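Larkico: Words for Places in the Kitchen
2 min read

Larkico is a small collection of answers about how people name the places in their kitchen. It was collected in Cirkunbridge by Randa Smadi and Dace Ots, and I, Tài Kim, prepared the files and wrote this text. The release is dated January 31, 2024. Please read the part on known problems before you use the data for a comparison between age groups.

Contents

The collection has 900 answers from 141 speakers. They are stored in 2 files. The file answers.csv has one row for each answer. The file speakers.csv has one row for each speaker, and the column speaker_id connects them. Both files are in UTF-8 with a comma between the fields. An empty field means that the question was not asked. If the question was asked and the speaker had no word, the field contains a single hyphen. Please do not mix these two cases, they have a different meaning.

How the answers were collected

Each speaker was asked in a conversation at home or by telephone. The interviewer did not say any name for the place first. She described what a person does there, for example "the place where you cut the bread", and wrote down the first word that the speaker used. If the speaker corrected himself or herself, the second word is in the column answer_2. We kept the spelling of the interviewer in the column raw, and the column clean has the form which Nhi Cù and I agreed on later.

Most conversations were in English. Many of the speakers use another language with their family, and for them the column home_language is filled. When somebody gave a word from the home language and said there is no good English word for it, we kept it as it was. A translation is in the column gloss, but it is only a help for the reader.

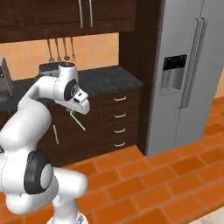

The codes in the column place are our own and there are 10 of them. A code is for the place and its use, and it does not depend on the word that the speaker chose. So "counter", "worktop", "bench" and "the side" can all stand in rows with the code SURFACE. A kitchen counter as in the picture has this code, and the code stays the same if the speaker calls it "the kitchen table" by habit. A real table with chairs has the code TABLE. Where a person eats at the counter every day, both codes were possible, and we decided for the one that the question was about.

The other codes are STOVE, SINK, COLD, DRY, DISHES, WASTE, FLOOR and OTHER. COLD is for the refrigerator and also for a cold pantry. DRY is for any place where flour, rice and similar food is kept. DISHES is for plates and cups, whether the door is open or closed or there is no door. OTHER is not a clean group, and I do not advise to calculate anything with it.

Known problems

The speakers were found through the people we know, and this is not a random sample. Older speakers were visited at home more often than younger ones. At home a person can point and say "there", and then the interviewer asked again. By telephone this did not happen. A difference between the age groups can come partly from this.

The word "cupboard" was cleaned in two ways in an early version called Mai. In some rows "press" was changed to "cupboard", and this was a mistake. Đức Nghiêm found it in September and the original word was put back from the column raw. If you have a copy with the name Mai, please delete it and use the present one.

The column age_group was filled by the interviewer when the speaker did not want to tell the age. These rows have the value yes in the column age_guessed.

Privacy

Names, streets and telephone numbers were removed. The column comment was read by two of us, and remarks about the family or the health of a speaker were taken out. If you think that you recognize a person, please write to us and do not publish the row.

Use

You may use the files for teaching and research. Please cite the collection as "Larkico, words for places in the kitchen, Smadi, Ots and Kim". Corrections are welcome, and it helps us if you send the number of the row and the old value together with the new one.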